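Ticket 1343 - Pillar candles tunneling and going out
Status: Closed
Opened by: Amber Hartley, Pennington Events
Assigned to: Lajos Vass, Condley customer support
Product: Hundell pillar candle, ivory, unscented

Customer report
We used the ivory pillars as centerpieces at a dinner in April. Six of them burned straight down the middle and left a tall wall of wax at the sides. Two went out before the main course and would not stay lit after that. The rest of the order was fine. We have another dinner coming up and want to use the same candles.

Lajos Vass, 9:40 am
Asked the customer how long the candles were lit the first time and whether the wicks were trimmed. Also asked for the batch number on the bottom label.

Amber Hartley, 11:15 am
Batch is 2000. They were lit for a photo setup in the afternoon, put out after a few minutes, then lit again when guests came in. Wicks were left as they arrived.

Lajos Vass, 1:05 pm
The short first burn explains the tunneling. A pillar this wide needs to stay lit until the melted wax gets close to the edge, or it keeps following the same narrow well. The two that went out sound like drowned wicks. Passed the batch number to Vaughn Bellamy in the warehouse to rule out a wick problem.

Vaughn Bellamy, 3:30 pm
Burned a pillar from the same batch on the test bench. Even melt pool, steady flame. No fault found with the batch.

Steps sent to customer
1. Wrap foil around the top of each tunneled candle, leaving a hole in the middle, and burn until the surface is level. Stay with it while it is lit.
2. For the drowned wicks, soften the top with a heat gun on low, pour off a little wax and let it set before lighting.
3. Trim all wicks before the next event.

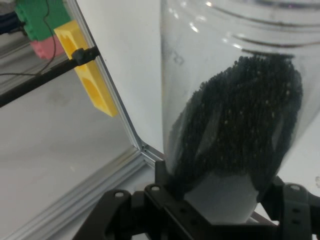
Resolution
Customer leveled four candles with foil. The two with drowned wicks were replaced free of charge - shipped with her Kostel holder order. Closed by Lajos Vass.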